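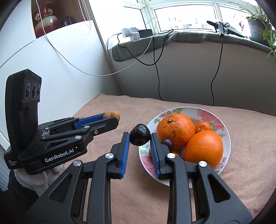 A plum clear of the plate, with oranges, a mandarin and a second plum on the rose-patterned rim plate.

Mixed fruit and the shared plate

Fruit bowls are sold on looks and judged, in most homes, on how soon something at the bottom goes soft. Lesego Hlongwane, who ran the storage trials at Fleltard for 12 years, prefers a plate. Her argument is mechanical. In a deep bowl the lowest fruit carries the load of everything above it, and a ripe plum has very little to resist that load with. On a plate, each piece carries only itself.

The arrangement matters more than the china. Large oranges go down first, as they are the least likely to roll once they touch one another. Mandarins fill the gap between them. Plums go at the side, where they can be lifted by their flanks without disturbing the rest. A plum gripped firmly at one point will bruise under the skin, and the mark may not show until the next day.

Dark plums carry a further difficulty: colour is a poor guide to ripeness. Hlongwane checks the shoulder near the stem with the flat of the thumb. If it gives slightly, the fruit is ready and should be eaten within 2 days. If it does not, it can stay out at room temperature.

Oranges are more forgiving. The thick peel slows water loss, and a dimpled stem end is no fault. Mandarins have thinner skin and dry sooner — weight in the hand is the better test.

Ovidiu Văduva, a grower at Cirudthorpe, disagrees on one point. He keeps plums and citrus on separate plates, on the grounds that a single mouldy orange will spoil its neighbours. Hlongwane's reply is to turn the fruit every morning and wipe the plate dry. In her February trial she laid out 700 g of mixed fruit on a flat plate and the same weight in a bowl 25 cm across. The plums in the bowl were the first to mark, all of them on the underside.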